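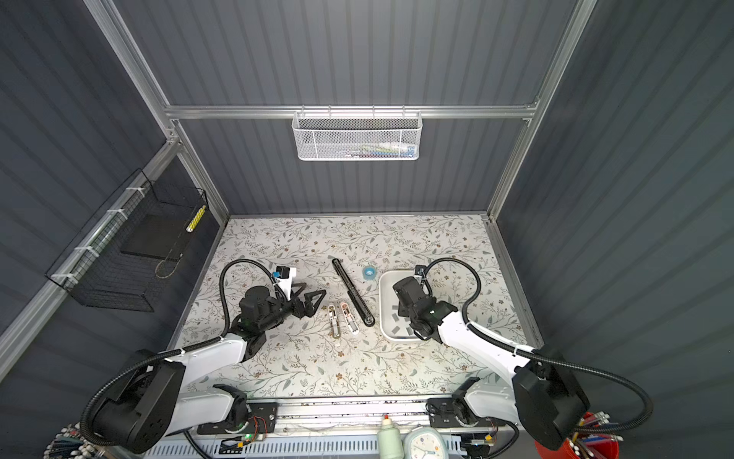 The two-arm cell at Saltstead, with the tray of gray pieces under the right gripper.

The fault came on a Friday, a little before lunch. Ifeoma Babalola was two steps from the cell and had her back to it when she heard the sound.

"It was like a plastic ruler when you let it go on the edge of a desk," she says. "Then the left arm was where it should not be."

Babalola runs the small assembly trials at Saltstead, a workshop that tests handling jobs for other companies. In October her group was preparing a sorting task with two arms on one table. The right arm takes small pieces from a tray and the left arm handles the longer parts in the middle. Both arms share the same space, and the software, which the group calls Ara, must decide who goes first. On that day it did not decide. The left arm started toward the center while the right arm was still leaving it, and the two grippers touched.

The damage was modest. One finger of the left gripper was bent, and one camera bracket had a crack. The work stopped for eight days all the same, and it is about these eight days that I wanted to ask.

Why so long, for one finger? Babalola smiles at the question, but she answers it seriously. "The finger we changed in the afternoon. The finger is not the fault. If I change the finger and press start, I have learned nothing, and next time it can be my finger."

She called Munther Saliba, who wrote most of the code that shares the table between the arms. His first idea was that the fault was in his own work. He spent two days reading the logs line by line, and he found that Ara had done what it was told. According to its data, the right arm had already left the center. The position message was old. It had waited in a queue for almost 7 tenths of a second, and by the time it was read, a newer movement had begun.

"For a person this is a short time," Saliba says. "For the arm it is a long way."

The harder part was to understand why the message had waited. The group could not repeat the fault. They ran the same task with the arms at low speed, then at normal speed, and everything was correct. On Monday they ran it again from morning to evening and it was correct again. Saliba admits that he began to hope it was only bad luck. Babalola did not permit this word in the meeting.

It was Évan Guillot, the electrical technician, who looked in a different place. He does not read code and he says so openly. He opened the plan of the wiring along the front rail and asked what else had been changed in that week. It took some time before someone remembered. The left wrist camera had been set to a higher picture rate, because the customer, Laskowska, wanted smoother video of the grasp. The camera and the arm positions traveled on the same connection. When the picture contained a lot of movement, the video became heavy and the position messages stood behind it.

"They tested with a quiet table," Guillot says. "One part, then one more part. In the real task both arms move and there are many things in view. I asked them to put everything back on the table, all of it, and to run at the old speed, with the gate closed and nobody near."

The delay came back on the second run. This time the arms had a wide distance between them, and they did not touch.

Two things have been changed. The positions now have their own connection, with no video on it. Also, each position message carries the time when it was made, and if it is too old, both arms stop and wait for a person. Saliba is a little embarrassed by the second change. "It is in every book," he says. "I had it on my list for later."

Odette Roussel, who is responsible for safety on the site, is satisfied with the repair but less with the morning itself. In her report she wrote that the emergency stop was pressed after the contact, and that the person who pressed it had to walk around the table to reach it. There is now a second button on the other side. She also wrote down that a camera setting had been changed without a note in the log book, and she asked that any change to the cell, even a small one, is signed by a second person.

Did the group accept this easily? "No," says Babalola. "Munther said it would take more time than the work. For the first week he was right."

She has kept the bent finger in the drawer of her desk. The trial for Laskowska started again on the ninth day, at half of the normal speed, and it is still running at this speed. The customer has asked when it will be faster. Babalola told them she will answer after she has seen one full month of logs without an old message in them.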